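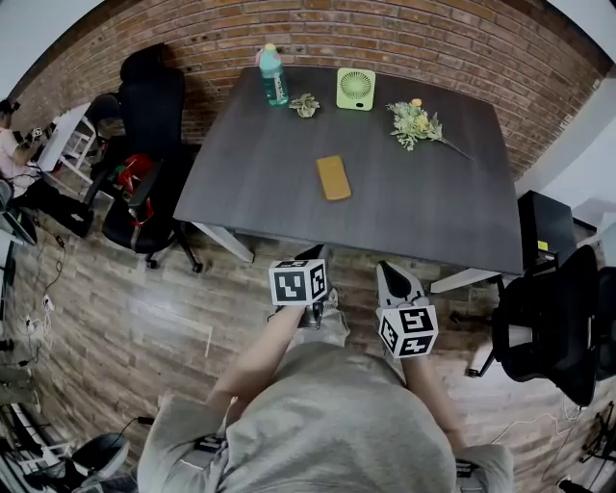

Votis Hand Gripper Pair — Self-Build Kit

Votis is a pair of hand-held grippers you put together yourself and use to record tabletop tasks for a small robot arm. You hold one in each hand, do the job the way you would do it anyway, and the recordings are used to teach the arm. Each gripper has a cube on top with a black-and-white pattern on its faces, so a camera can work out where the gripper is and which way it is turned.

The kit was designed by Setareh Esfahani at the Prestwood shared workshop and is packed there in small batches. It is meant for people building at home or in a shared space, with ordinary tools and an ordinary table.

In the kit

Left and right gripper bodies, printed
Two pairs of fingers, plus one spare pair
Two marker cubes, white, with the pattern sheets already applied
Trigger levers and return springs
Screws and heat-set inserts, bagged by step
Climby body strap with buckle
Printed build guide

Not in the kit

Camera, camera mount, computer, robot arm. See Cameras further down for what we have tried.

Specifications

Maximum opening: 700 tenths of a millimeter on the scale molded into the slide (the scale is marked in tenths to match the recording software)
Build steps: 17 for the pair, then the calibration step, which brings the guide to 18
Finger mounting: two screws per finger, no glue
Power: none. There are no motors or batteries in either gripper
Marker patterns: different for left and right. Do not swap them

Tools you will need

A hex key set, a small flat file, a soldering iron with a tip you don't mind using for inserts, and a ruler. A bench vise helps with the springs but you can manage without one. If your workshop has a drill press, leave it alone for this build. The holes are already the right size and opening them up makes the levers sloppy.

Building the pair

Most people do it in an afternoon. Sort the bags first and build the left gripper all the way through before starting the right. The bodies mirror each other, and the common mistake is to fit a left lever into a right body. It will go in. It will also bind halfway through its travel.

Press the inserts in slowly and let each one cool before you touch it. Wipe the slide with a dry cloth and run it back and forth by hand. If it catches, look for a ridge along the inside edge and take it off with the file, a stroke or two at a time.

The cubes go on last. Handle them by the edges and keep tape and fingertips off the printed faces. A scratched or greasy pattern may still read well up close and then drop out when you reach toward the back of the table. Replacement pattern sheets are in the spares list.

Tighten the cube screws until the cube stops moving, then stop. If a cube shifts after calibration, even a little, do the calibration again.

Wearing the strap

The Climby strap goes across the body over your clothes, with the buckle at the front. Set the length while standing where you plan to work, with both arms out over the table. It should sit flat without pulling at the shoulders. A hooded sweatshirt is fine under it. Tuck in any drawstrings so they don't hang in front of the cubes.

Setting up a table

Any steady table will do. Stand at one long side with enough room to step left and right, and push chairs back far enough that you won't hit them with an elbow. Tape down any cables that cross the place where you walk.

Put out a few things you already own. We like a mix: a drink bottle with its cap on, a small desk fan, an artificial flower with a long stem, a little fake succulent, something flat and thin. Flat things are the hardest to pick up and stemmed things are the hardest to set down neatly, so they are worth having from the start. Spread them out. Leave a clear patch near the front edge and move one object at a time.

Bright sun on the marker faces causes trouble, and so does a lamp directly overhead. At Prestwood the afternoon light is bad from 3 p.m. in June, and we pull the blind.

Recording

Start with 12 repeats of one simple move, such as taking a bottle from the back of the table to the front. Watch a couple of them before doing more. Check that both cubes stay readable for the whole move and that neither hand passes over the other cube. Go at a normal speed. Very slow recordings look careful and make a slow, hesitant arm.

Keep the grippers within reach of the camera's view between moves, resting near the front edge of the table. If you need to put one down, put it down on its side with the fingers closed.

Cameras

Any camera with a fixed focus and a wide view should work. Autofocus can be a problem, as the picture goes soft each time a hand comes close. Lock it if your camera allows. You can wear the camera or mount it above you, and calibration is done the same way for both.

Arm compatibility

The recording files are plain text with a timestamp, position and opening for each hand. We supply a converter for the Zakharchenko desktop arm, single or paired. The fingers in the kit also fit the Zakharchenko wrist plate with the same two screws, so the arm can use the same fingertips you recorded with — we recommend this. For other arms you will need to write your own converter and probably drill your own plate. The file format is described on the last page of the build guide.

Known issues

The return spring on the first batch was too stiff and tired people's hands. Kits packed now have the softer one. If you have an early kit, write to us and we will mail you a pair of springs.

The opening scale reads slightly high if the slide has been filed too much. Calibration corrects for it.

Long stems tend to roll between the fingers when gripped near the end. Grip closer to the middle or fit the ribbed finger pads.

Spares and extras

Marker pattern sheets, left and right
Finger pair
Ribbed finger pads
Return springs
Trigger lever, left or right (say which)
Climby strap

Ordering

Kits and spares are sold from the Prestwood front desk or by mail. Tell us if you already own a Climby strap and we will leave it out and take it off the price. Assembled pairs are not offered. Parts that arrive damaged are replaced, and so is any body that cracks while you are pressing in the inserts. Send a photo of the part with your order name and the letter printed on its bag.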